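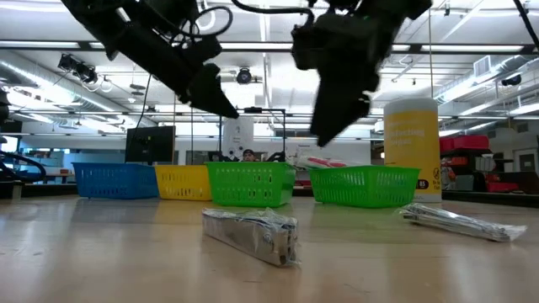
Foil packages on the tabletop, mesh baskets behind.

Karum Budget Desk
Municipal budget software for small and mid-size cities

Karum Budget Desk is a program for finance offices that prepare the yearly budget of a city, a county or a school district. It keeps the spending plan, the expected income and the pension payments in one place, so the numbers in the council report are the same numbers your office works with.

The current edition is 10. Customers with a service contract receive it without extra payment.

What the program does

Deficit and surplus projection. You enter the income and the costs of the running year, and the program shows where the general fund will stand at the year end. The projection can be extended to five more years. Each assumption (wage growth, property tax collection, state aid) is written on its own line and can be changed by anyone with editing rights.

Pension schedule. Many cities pay into more than one retirement fund, and every fund has its own rules. Budget Desk accepts a separate payment schedule for each one. If your actuary sends a new report in the middle of the year, you load the new table and the old one stays in the archive.

Debt calendar. All bonds and loans are listed with the dates of interest and principal. A refinancing can be tested beside the existing plan before it goes to the council.

Public report. The program makes a report for residents, in plain words and with page numbers that match the full budget book. You can leave out departments which are not yet approved – they are then marked as pending.

Editions

Karum Budget Desk Town: up to 1,015 budget lines, one pension schedule, three users.
Karum Budget Desk City: up to 3,000 budget lines, unlimited pension schedules, 10 users.
Additional users can be ordered at any time for both editions.

If you are not sure which edition you need, please look at the number of lines in your last adopted budget, not at the population of the city. One of our Town customers has 477 lines and is using the program without any limits.

Import from other systems

Ledger files from Wendt and Ziris can be read directly. For other accounting systems please export a table with account number, account name, amount and fund. The column order is not important, but the fund column must not be empty.

Known limitation: negative amounts in brackets are read as text in files from older Ziris versions. Please change them to a minus sign before the import. We are working on this and expect the correction in July.

Training and support

The introduction takes two half days and is held online. Support answers on working days by phone and e-mail. During budget season we also answer on Saturday mornings.

Training is given by Greer McIver, who worked before in a county finance office. Please send her your chart of accounts one week before the first session.

Ordering

The license is yearly and begins on the day of activation. Purchase orders from public bodies are accepted. In the western states the program is sold through our partner Fulen, with the same prices and the same support.

Page last changed: Sun 10 December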